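Prulleo Kit - Questions and Answers
Updated 10/01/2021

What is included in the kit?
One gripper, one camera module with cable, the mounting screws and the Hedent software on a USB stick. The robot arm is not included.

How much does it cost?
The price is 389 euros. Schools can ask us for a lower price if they order 2 kits or more.

Which arms can I use?
The kit fits the Fontes arm and the Amden arm. For other arms you need an adapter plate, please write to us before you order.

Do I need to program?
No. The first exercises are ready to start from the menu. Later you can change them in Python, if you want.

What is a good first exercise?
We recommend to sort light balls into a tub. Ping-pong balls are cheap and they forgive a hard grip - a mat with a grid helps you to put them back at the same place.

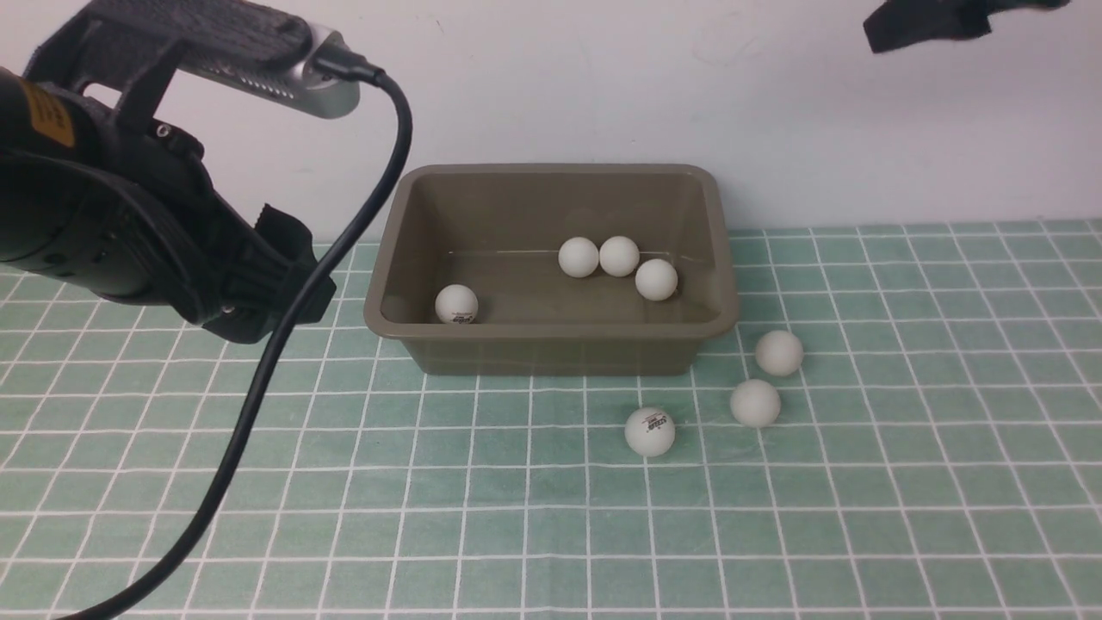 One customer wrote to us that his gripper lost the balls often until he made the closing speed slower, and asked if this is normal. Yes, it is. Please start with the low speed and raise it after 100 cycles.

How long is the warranty?
It is 2 years, also for the cable.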